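Gripper trial operator (fixed term), Larnuslow

Applications close: last Friday in January
Hours: 2 shifts a day, early or late
Reports to: Hooman Rostami

We have two makes of gripper and a long-running argument over which is better. The Tinside has the stiffer fingers and the nicer manual. The Langat is cheaper and, according to Charalambos Vlachopoulos, "has a feel to it", a claim he has been invited to put into numbers. You would be the person producing the numbers.

The job is teleoperating a pair of arms through the same small household tasks until we have some 660 usable trials, then swapping the fingers and going again. You log each attempt in Irker, our in-house software, which was written in a hurry and has kept that quality. At present we are on felt-tip pens: picking them up, holding them upright, and getting caps off and back on. It sounds like nursery school, and the pay is better, though the pens are the same.

What the bench and the wrist camera give you to work with: 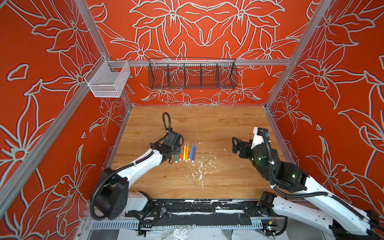
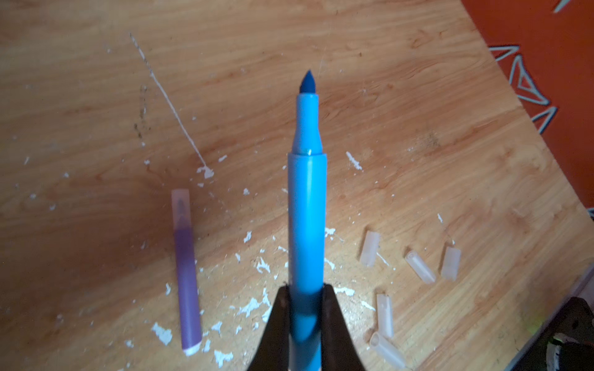 You will need steady hands, decent close-up eyesight (glasses are fine) and the patience to write "dropped, again" in a notes field without adding remarks about the manufacturer. Experience with arms or controllers is welcome. So is experience with sewing, model railways, dentistry or anything else fiddly. A robotics degree will not count against you.

We can offer a contract of 6 months, proper training in the first fortnight, a chair that goes up and down, and a vote in the final report. Charalambos also has a vote. He has been told it is worth the same as yours.

To apply, send a CV and one paragraph about the most tedious thing you have ever done well. Shortlisted people will be asked in for an hour at the controls, paid, with Hooman watching from a polite distance. Please say if you are left-handed, as we are short of left-handers and the controllers need trying both ways.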